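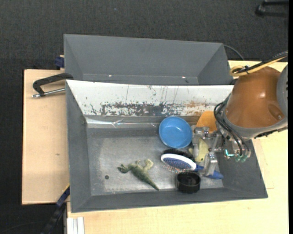 Mwangi Lukumay wondered whether the grasp planner was even seeing a fresh cloud, and asked me to write the whole thing up properly before anyone guessed any further. So, with apologies for the length, this is me doing that.

Grasps near the back wall of the bin keep getting thrown out by the collision check

We run Cevari for grasp planning and Otness for motion, picking mixed objects out of one bin and placing them in the one behind it. Out in the middle everything is lovely. Close to the back wall, though, the planner proposes perfectly sensible grasps and then the collision check rejects nearly every one of them. On the last long run I logged 367 candidates in that strip and 294 were rejected as "finger vs. bin." Our back wall is shiny in its upper part and pretty worn lower down, and there's wrinkled clear tape along part of the floor edge, so I do suspect the depth data. The timestamps look fine to me (I checked, Mwangi!). Do I loosen the collision margin, or is there a kinder way to do this?

Yanti Ngau
posted 16/11/2018

Marlina Tambunan

Hi Yanti, and thank you for putting the numbers in, it makes this so much easier to think about. I would leave the margin alone for now. My guess is that you are checking the fingers against the raw cloud, and a glossy wall will give you stray points floating in front of where the wall really is. The fingers then "hit" something that isn't there.

What worked for us was to take the bin out of the cloud altogether. Fit the bin pose once at startup, load it as a plain box mesh, and delete every point within 3 mm of the mesh or outside it. Then check against the mesh for the bin and against what's left of the cloud for the objects. Clear tape can leave odd blobs farther out than that, and for those we average 30 depth images before planning and drop any point that only turns up in a few of them. It costs a little time per pick, but I've never missed it.

Do look at your finger model as well, while you're in there! Ours was padded in the gripper file and padded again in the planner config, and I spent most of July blaming the camera.

Kylie Tamihana

just set the margin to zero, works for me

Araceli Cuevas

Please be a little careful with zero, Kylie, it's fine right up until your calibration drifts and then you're scraping paint. Marlina's way is the one I'd go with. The only thing I'd add is to let the planner try the grasp turned half way around the approach axis before giving up on it. If your wrist carries hoses or a cable loop on one side, as plenty do, put a rough shape for those in the arm model too, or the turned grasp will pass the check when it shouldn't.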